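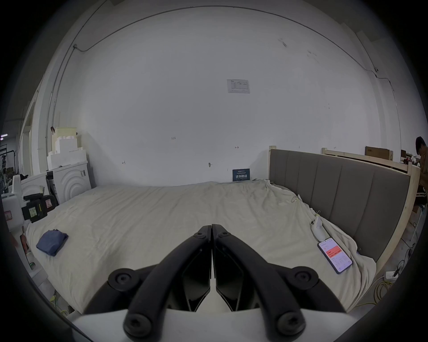 # Doblar camisetas encima de la cama - LÉEME

Lo primero es la sábana, y lo digo yo, que me he pasado media vida doblando sobre colchones sin remeter nada. Si la superficie baila, la camiseta baila con ella y el doblez sale torcido. Yo busco una cama grande, sábana clara (las prendas oscuras se ven estupendamente encima) y alguna pinza metálica en el borde, como las dos pequeñas que sujetan la tela por el lado derecho. ¡Mano de santo! El paquetito azul marino de la izquierda es más o menos el tamaño al que me gusta llegar: un rectángulo pequeño, que quepa de pie en un cajón.

Este fichero acompaña a la carpeta **Zurirton**, que son mis apuntes y fotos sobre doblar ropa en casa. La empecé con Venla Ruotsalainen y luego se fue llenando de cosas mías, así que no esperéis mucho orden.

## Qué hay dentro

- `apuntes/` - 13 notas sueltas, casi todas de camisetas
- `fotos/` - sin retocar, tal como salieron
- `pendiente/` - sábanas bajeras. No me habléis de las sábanas bajeras

Todo está en español menos una nota de Teemu Kiiskinen sobre toallas, que sigue en finés y que algún día traduciré.

## Estirar antes de doblar

A mí me costó cogerle el gusto a este paso, porque parece que pierdes el tiempo, pero luego doblas en la mitad. Se pone la camiseta de lado, se coge por dos puntos del mismo borde y se tira suave hacia fuera. Suave, ¿eh? Si tiras fuerte el punto cede y el bajo se queda con ondas. Las arrugas en diagonal casi siempre vienen de que una mano va más alta que la otra.

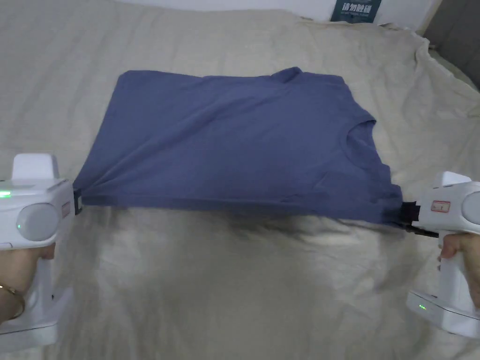

*Camiseta azul de manga corta, estirada a lo ancho. El cuello queda en la mitad derecha.*

Después paso la palma desde el centro hacia las costuras y, ahora sí, doblo:

1. Un lateral hacia el centro, con la manga vuelta hacia fuera.
2. El otro lateral, igual.
3. El bajo hasta el cuello, y otra vez por la mitad.

Si la tela es muy fina me salto el último doblez y enrollo. Aatos Pitkänen dice que eso es trampa. Puede ser, pero mis cajones cierran.

## Las mangas rebeldes

Hay camisetas que caen en la cama con una manga para arriba y la otra hecha un gurruño, y la tentación es doblar por encima y que sea lo que Dios quiera. Yo las abro antes, una por una, metiendo dos dedos por el puño. También intento dejar la prenda lejos del borde donde acabo soltando el móvil y el cable, manía mía.
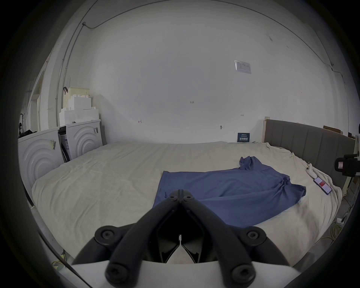 *Camiseta suelta sobre la sábana, con una manga levantada. Al fondo a la izquierda, las dos lavadoras.*

## Versiones y uso

Última revisión: martes 21 de junio. He cambiado el orden de las notas y he quitado la de los calcetines, que se contradecía sola.

Podéis copiar, imprimir y tachar lo que queráis. Si vuestro método es mejor, mandádmelo, que me encanta que me lleven la contraria con estas cosas - sobre todo con las bajeras.

Relacionado

- Prakell: ordenar un armario estrecho
- Bimov: tender sin que salgan marcas
- Toallas, por Teemu Kiiskinen (en finés)

Contacto: Atif Tanoli, carpeta Zurirton | Volver arriba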